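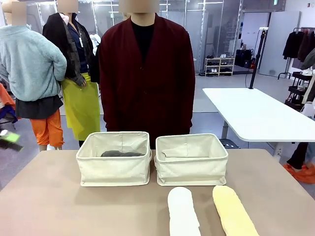 *Two canvas bins, grey cloth in the left one, gripper fingers at lower right.*

## Discard episodes with people standing behind the table?

We are recording teleoperated demos of moving a folded cloth from one bin to the other. I have 200 episodes, and in 34 of them there are people on the far side of the table, as in the still. Faces are blurred before storage. Should those 34 go, or will the policy cope? Training is from scratch, fixed view plus wrist view.

*Ratree Ratanaporn*

---

**Answer 1** (accepted)

Keep them, but check how they are distributed. If everyone stood there during left-to-right transfers only, the policy can read direction from the clothing in the background. Tabulate direction against people present / absent. If it is lopsided, record 20 more of the missing combination.

Crop to the table as a second run and compare on the same held-out episodes - random splits leak, so split by session.

*Hanan Tannous*

---

**Answer 2**

just crop it. we did at Clultholm, fine

---

**Answer 3**

Agree with Hanan. The bins are nearly the same colour as the tabletop, and I would worry about that first. Try 4 cloth colours before touching the background.

*Pongsak Intarasuk*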